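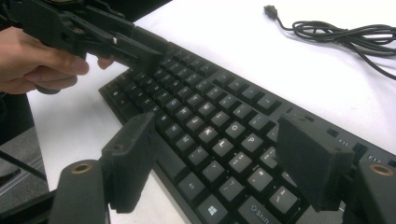 Black keyboard, U to P rows

Remapped key resets after sleep
Posted by Nesrin Bozkurt, October 2021

I use Plotora to remap Caps Lock to Ctrl on a Windows desktop. After sleep the mapping is gone until I restart the program. It survives a full reboot. Is there a permanent fix?

Ehsan Mirzaei
Plotora applies mappings per session and drops them when the USB device re-enumerates. Put the mapping in the registry instead — the Scancode Map value under Keyboard Layout. It loads at boot, below any user program. Export the key first. Remove the Plotora rule, or the two will conflict.

Pin-yu Liu
Same here on version 7. Went back to the old one.

Sólveig Briem
Check Device Manager too. Clear the power saving box on the USB root hub and test again.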